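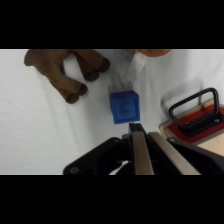

Figure 1. Brown plush toy and blue cube on a white cloth.

Sorting Small Toys for Shared Play Shelves
Student project report, Flenwood Design Course
Submitted by Huia Tipoki, 4th July

1. Purpose

The project considered how small toys of mixed material should be grouped when they are returned to a shared play shelf. The present arrangement at the Pirnley playroom places soft and hard toys in one deep tub. Staff reported that the smaller pieces sink to the bottom and are seldom chosen by the children.

2. Materials

The working set was kept deliberately small. It included a plush toy in brown, whose limbs end in darker tips, and a blue cube with a raised circular pattern on its face. The cube is easily recognised by touch, and the pattern was therefore noted on the record sheet. Soft toys were listed separately, as they are washed on a different cycle.

3. Method

Each toy was laid out on a plain white surface before being assigned to a group. Three ways of grouping were compared: by material, by size and by colour. The cost of new containers was limited to 200 dollars, and no container was to be deeper than 400 mm. Labels were drafted in the Lis format already used by the playroom.

4. Findings

Grouping by material gave the fewest disputed cases. Colour was popular with younger children but left several toys without a clear place. Size worked well for blocks and poorly for plush toys, which can be pressed into almost any space.
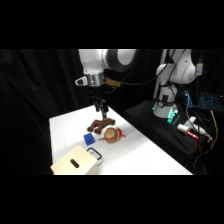 Where should a toy made of both soft and hard parts be kept?
It should be placed with the soft toys, so that its hard parts do not mark the blocks and it is washed by hand.

5. Further work

The revised labels will be tried on 4 shelves in October. The tutor has asked that the washing list be attached to the final version.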